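Listings > Commercial & Storage > Rautiainen Road Storage Barn

Last updated: November

Rautiainen Road Storage Barn, Unit B
Offered for lease by Jovent Land & Property

Unit B is the rear half of a steel-frame barn on the east side of Rautiainen Road. The building sits well back from the road behind a gravel yard shared with Unit A. It was put up as a hay barn, then closed in and divided when the farm ground was sold off. Unit A is leased to Zosto Fencing, which keeps posts and wire there and is mostly in and out before 8 a.m.

The unit has 1,012 square feet of floor on one level, plus a loft over the back bay. The loft is for light storage only and is not counted in the square footage. Ceiling height under the trusses is enough for a tractor with a cab or a mid-size camper. The overhead door faces south and opens by chain. A walk door on the west wall has a new deadbolt.

The floor is poured concrete in the front two bays and packed gravel in the back one. The walls are sheet metal over wood girts, with no insulation. The roof was rescrewed and the ridge cap replaced by the current owner, Tanner Girard, who has the receipts. There is one floor drain, near the overhead door. It goes to daylight, so no oil or chemical washing inside.

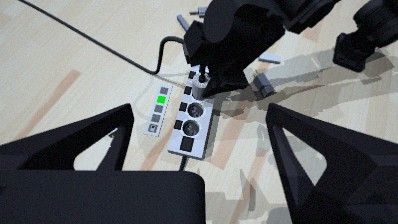
Is electric service included in the rent?

The rent covers ordinary use for lights, a battery charger and hand tools. Tenants who want to run a welder, a compressor or any kind of heater need to ask first, and will be put on the second meter at their own cost.

Water is from a frost-free hydrant in the yard, shared with Unit A. There is no restroom and no septic on the property. A portable unit can be placed along the north fence if the tenant arranges and pays for service.

Access is by a 24 foot gravel drive with a single gate. Both tenants have the gate code. The drive is plowed after the county has done the road — usually by 10 a.m. — and low trailers should wait until then. Trucks need to turn around in the yard, so nothing may be parked in front of Unit A or along the hydrant side.

Outside storage is limited to the strip behind the building. Two trailers or one trailer and a boat will fit. No junk vehicles, and no livestock in the building or on the yard. Stacked hay is allowed in the gravel bay only and must be dry when it comes in.

Terms

Lease is for one year, then month to month. Rent is $300 per month, due on the first. Deposit is $1,000, refundable after a walk-through. The tenant carries insurance on contents; the owner insures the building only. No subleasing without written approval.

The unit is not for sale separately. The owner may sell the whole parcel at some point, and the lease would carry over to the buyer.

To see it, contact Zachary Paquette at the Jovent office. Please give a day's notice so the gate can be left open. Bring the measurements of anything tall you plan to store.

Shares: 6
Comments: 2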